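Reports > Site visits > Histgate, two-arm table cell

We went to Histgate on a Thursday in June to look at a two-arm table setup before putting a number in next year's equipment request. The room opened at 9 and we had until lunch. Baklow supplies the arms and Fornard sells the grippers and spare fingers, so the costs come on two quotes and have to be added up by hand.

The task was clearing a table of everyday items. Our own line handles trays and small packs, so I spent most of the morning on the grippers.

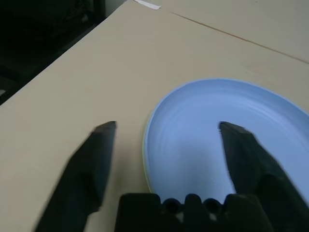

Gripper at the blue plate, one finger on each side of the rim.

Fingers are a running cost and should be in the budget from the start. Fornard lists a pair at 27 dollars and wants a minimum order of 400 dollars. Cables are a separate line. Histgate keeps 2 spare sets per arm on the shelf, and I would plan for the same.

Bags and wrappers are the items I would test before signing anything. Our packs come in thin film, and the sales sheet only gives figures for rigid boxes.

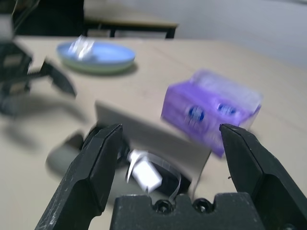
The Baklow quote covers the arms, mounts and controller. It does not cover the table, the wrist cameras or training for our operators. Freight from the Barajas warehouse is 1038 dollars on top, and it goes up if the order ships in two parts. I asked for one shipment and a written price hold through the end of the quarter.

Floor space is easier. An ordinary table with the arms coming in from either side would fit in our packing room if we move one rack. We would want tape on the floor for the table position, and a chair for whoever is watching the run.

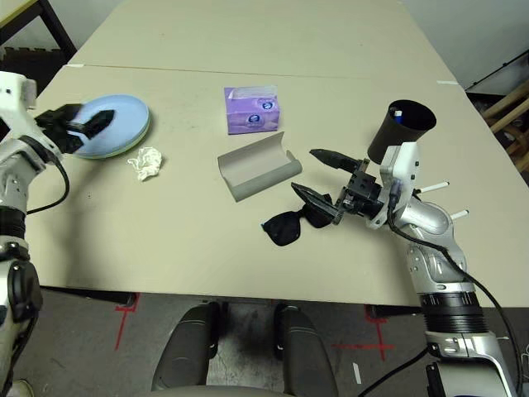
Can we start with one arm and add the second later?
Baklow will sell it that way, but the second mount and the controller upgrade are then charged separately, and the total comes out higher than buying both together.

Still open: service contract terms, lead time on cables, and whether Fornard will send a sample pair of fingers for our own packs.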